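Clustel Publishes Cable and Enclosure Guidelines for Two-Arm Work Cells

Oct 21, 2022 — Clustel has released Histia, a set of good-practice rules for small table-mounted cells in which two robot arms share one work surface. The document runs to 36 pages and applies to handling of light packaged goods.

Histia covers wall height, mounting plates, cable routing and indicator lights. Each cell must have a written layout on file, and any change to an arm's mounting position requires a new check before work resumes.
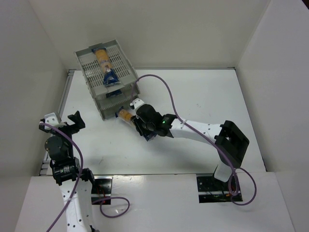
By Elvira Llanos, Clustel Press Office

Packaged snacks are among the goods covered. When one arm holds a package near the basket, the other must stay clear of the approach path, with its gripper open or parked. Cable loops need enough slack for full wrist travel and must be inspected at the start of each shift.

"Most of the stops we logged came from cables, and the old checklist gave them one line," said Junhao Kang, lead author of the rules. "The new one gives them a full section."

A draft was tried for 30 days at two sites, Cuervo and Voka. Comments from both led to changes in the sections on labeling and restart after a stop.

Use of the rules is voluntary. They do not replace local safety law or the arm maker's instructions. Copies are available on request from the Clustel press office.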